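22 Jul 2019, bench 2

Drawer box for the Pristis order, still on the first one. Runs ok now. Was sticking at the back left, took a shaving off the runner and waxed it, 40 open/close cycles and no bind. Wax was the Cruzado stuff, tin nearly done, reorder.

White on the front not good enough. Chips by the finger notch, one each side. Paint is going right at the edge where the cutout is sharp. Next one: round that edge over with 219 paper BEFORE primer, not after. Gearóid Fahy says two thin coats and leave it overnight, I've been rushing it.

Black pull is fine, leave it. Part no. 3723 if anyone needs more, shelf by the door.

Tiny nicks on front lip of the top as well, light sand and re-oil. Dont touch the rest of the top, grain came up nice.

To do: touch up white, wipe smudges off front, write up job 1136, ring Zevard abuot the hinges for the other thing.

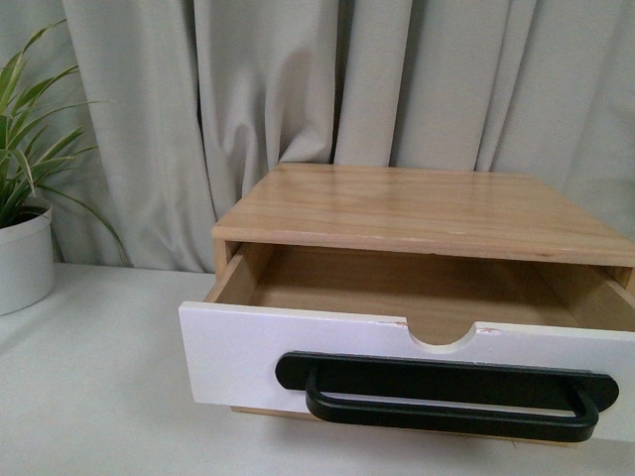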